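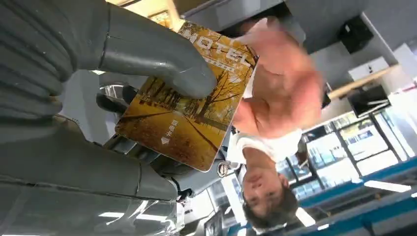
A key card changing hands at the Kiston open day

Kiston Open Day: Your Questions, My Answers

Updated December 8, 2025

I went to the robot open day at Kiston and wrote two short posts, and my inbox filled up with the same handful of questions. So I've put them all in one place, along with whatever I can answer from my notes.

What was the demo about?

Hotel check-in! Kiston has been working on a front desk robot they call Clerine, and the open day was built around it. The part most people came for was the key card handover, where you stand at the desk, get your card and try not to grin like a kid. (I grinned.)

Do I have to book?

Yes. You pick a time slot on the Kiston sign-up page and they send you a number. Mine was 423, which made me think I'd be there till midnight, but the numbers aren't in order. Groups are capped at 20 people.

How long does a visit take?

The guided part is 20 minutes. I stayed way longer than that because you're welcome to hang around afterward and ask the team things, and they're good company. Set aside a whole morning if you're the type who asks follow-up questions.

Is handing over a card really that hard?

I asked this too, a bit rudely I think. A card is thin and slippery, and people don't all reach for it the same way. Some grab early, some wait with a hand out, some pull from the corner. The robot has to hold on tight enough not to drop it and then let go at the right moment. Once I'd heard that, I started watching people's hands more than the robot's.
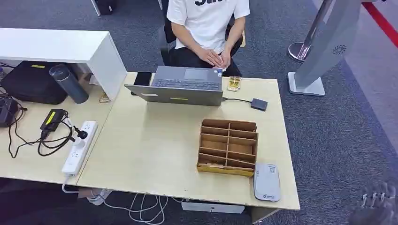

The other thing I hadn't thought about is how much of the job is ordinary desk stuff. Somebody has to set up the software, sort the cards and decide what happens when a guest changes their mind halfway through. I talked with the team about that for ages and it was my favorite part of the day.

Can I try it myself?

You can, if you're in a guided slot. They ask you to take off bracelets and keep long sleeves pushed up, and you wait for the go-ahead before you reach. Kids can take a turn with an adult next to them.

What's Jaidee, and is it the same robot?

Nope, Jaidee is the scheduling program that tells Clerine which guest comes next. I mixed them up in my first post — sorry about that.

Did you get to see the hardware up close?

Closer than I expected. I'm the sort of person who wants to look at the screws, and they let me ask about joints and cables until I ran out of words. Ask before you lean in, and keep your hands to yourself unless somebody tells you otherwise.

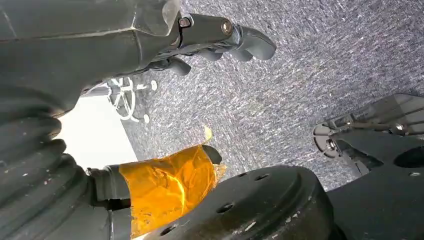 Clellia wrote in to say that the fingers were what sold her on the visit, and that she'd wished for more time on how they get repaired and less on the hotel side. She also wants to know if there'll be a talk on that next time. I've passed it on, and I'd sit in the front row for that one.

Is there parking?

There's a small lot behind the building and it fills up fast. I took the bus and walked the last 2 blocks.

When's the next one?

January, from what they told me. The date wasn't set when I asked, so keep an eye on the sign-up page. If you go, write and tell me how your handover went!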